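Lerville Evening School, Household Skills
Handout 6: Pouring Without Spilling 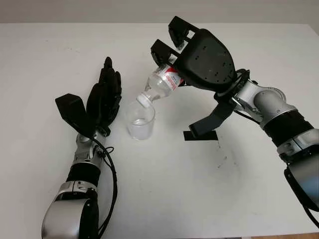 Pouring is the first thing we practice in this course, and many students think it is too easy. Please do not skip it. Most spills happen at the beginning, when the container is tipped too quickly, or at the end, when it is brought back too slowly. Choose a table with free space on both sides of the cup. A small clear plastic cup on a white tabletop is good for learning, as the level can be watched from the side. It is also light, so it falls over easily if the container touches its edge.

Exercise A. Pour dry rice from the Gremura container into the cup. Stop at the half. Repeat 5 times.

Exercise B. The same with water. Keep a cloth near you, but not under the cup.

Exercise C. Divide one full container between 2 cups. The levels should be equal.

Write down each spill in your notebook, also the small ones. For homework, read page 43 in the course book and try Exercise C with your other hand. Bring your notes to the next lesson, when we begin with measuring spoons.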